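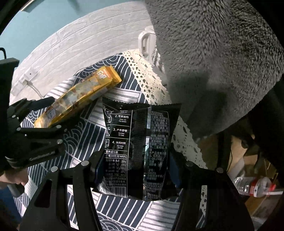 Back label of the black bag, yellow bar at left

Kiveck-swap list archive
Subject: Re: Labels and packing for the June boxes
From: Lamisi Amoah
To: kiveck-swap

Replies are under each question. I've trimmed the address part and the signature.

> I'm putting together the June boxes for the Lirnon side and I have a few things I
> can't settle from the old posts. I'll number them so it's easy to answer.
>
> 1. Two of the snacks are labeled in Chinese only, or close to it. One is in a
> black bag and the other is a long yellow package with a baked bar in it. What do
> I put on the contents sheet? I don't want to copy characters by hand and get
> them wrong.

For the black bag, the back has most of what you need. Down the left side there is a numbered list of occasions for eating it, with pinyin under each line, so you can type those without knowing the characters. Number 2 is zhai jia pai dang, which is a companion for staying home. Number 3 is hu wai ye can, outdoor picnic. Number 4 is xiu xian shi ke, leisure time. None of that has to go on the sheet. I mention it because people have copied lines like these down before, thinking they were the product name. The name is normally on the front. Take it from there.

For the sheet, write "snack, black bag" and then the item number, and under that the allergens. If you can get the name off the front, add it, but the color and the number are what people go by when they unpack.

The yellow one has a window, so people can see it's a pale baked bar. "Baked bar, yellow package" will do. The logo at the end is brown and white, and a partly legible character looks like 乐. I wouldn't try to work the brand out from that one character, as it turns up in plenty of names. Check the rest of the package before you write anything down.

> 2. Allergens. We have two people with milk in the household notes and one with
> wheat. Is there a quick way to check?

Look for the ingredient list first. On the black bag it's the dense block in the right column. The words you want are these:

小麦粉 wheat flour
乳制品 dairy products
白砂糖 white sugar (no allergen, but people ask)

All three are on the black bag. So it stays out of the two milk households and the wheat household. Please mark it in pen on the outside sheet as well as the one inside, so that whoever swaps a box around at the last minute sees it.

I can't give you an answer on the yellow bar. I haven't read its ingredients. A baked bar very likely has wheat in it, and I would keep it away from all three households until somebody has gone through the list. Other words to look for while you're at it: 牛奶 or 奶粉 (milk, milk powder), 鸡蛋 (egg), 花生 (peanut), 芝麻 (sesame), 大豆 (soybean). Some labels also have a separate allergen line near the ingredients, usually with the word 过敏 in it, but don't rely on that line being there.

> 3. The nutrition numbers look huge. The black bag says 2078 and I don't know if
> that's calories. Somebody is going to ask me.

That is kilojoules, per 100 grams. Divide by 4.184 and you get 497 calories per 100 grams, which is normal for a crunchy or fried snack. The heading 营养成分表 is just "nutrition facts table," and the NRV% column is the share of the daily reference value, similar to the percent column on our own labels.

The other rows I can read give 11.5 g at 19%, 21 g at 35% and 64.6 g at 22%. Going by the reference amounts used on these labels, those are protein, fat and carbohydrate. Remember they are per 100 grams and have nothing to do with the size of the bag. Last year someone typed the per 100 grams figures in as if they were for one serving and we had to send out a corrected sheet.

There is also a GB 17400 on it. That's a national standard number and it's the one for instant noodles, so my guess is that this is one of the dry noodle snacks you eat out of the bag. I'd put it with the savory things unless the front says something else. The sugar in the list doesn't tell you much either way.

> 4. Weight. The old posts say 700 grams and also 1,375 grams, and I can't tell
> which one is right.

Both. 700 grams is the snacks alone, using the net weights printed on the packages. 1,375 grams is the finished box with everything in it, taped shut, on the scale. The gap is there for the carton, the paper, the two sheets and any jar or tin someone has asked for.

If you're under on snacks, leave it under. The last Ranasinghe box came out at 897 grams finished, and it was fine. Please don't fill up a light box with loose candy. It gets into the folds of the paper and people throw it out with the wrapping.

> 5. How do you pack the bars so they don't arrive as crumbs? I was going to stand
> them up along the side of the box.

Lay them flat, on top of the bags. Standing them up along the side was what we did at first, and the bars took every knock the carton took. The order I use now is:

Tins and jars on the bottom, in paper.
Bags next, flat, with the sealed edge facing the wall of the box.
Bars on the bags, window side up.
A folded sheet of paper over the bars, then the contents sheet.

Bags can be squashed a fair amount and they take up the space between the harder things. Don't fold a bag over to make it fit. If it has to be folded, it belongs in a bigger box. Noodle snacks break into small pieces very easily and then you have a bag of powder. Hold bags near the top seal when you move them, where there's usually nothing but air.

With the bars, don't press on the middle. A flaky one will split under the wrapper and you won't know until you look in the window. Pick them up by the ends.

Don't put a rubber band around a set of bars either. I know it looks tidy on the table.

> 6. Where do the leftovers go? The shelf is full again.

Use the Tutidier bins, the shallow ones. Bars in one, bags in the other, oldest date at the front. The date on Chinese packages is year, month, day. Often it is the production date (生产日期) and the shelf life is given separately as a number of months (保质期). You have to add the two together. Write the result on a piece of masking tape and stick it to the front of the package, below the name. Don't put tape over the ingredients or over the window.

Anything with less than a month to go can come out of the bins and be eaten at the packing table.

> 7. Last one. Do I need to make a new item number for each of these or can they
> share one? The sheet is already up to 736.

A new one each. Make the black bag 737 and the yellow bar 738. If the same bar comes in with a different filling it gets its own number too, as the ingredients will be different. I know the sheet is getting long. You can hide the rows for anything we haven't had in a year, but leave the numbers alone, because old boxes still get asked about.

A few things you didn't ask:

The contents sheet should have the text large enough to read without glasses. The last one was printed at half size to save paper and I got three messages about it.

If you take a photo of a label for the list, get the ingredient column in and flatten the bottom of the bag if you can. The lines near the bottom are the ones that end up in the creases. The license number and the company address don't matter for our purposes, so there's no need to send a second picture for those.

I can read through the yellow bar if somebody posts the back of it. Send it before the boxes are taped, please. I'm usually at the computer until 9 p.m.

Lamisi

--
kiveck-swap: boxes, labels, swaps
To leave the list, send a blank message with "unsubscribe" as the subject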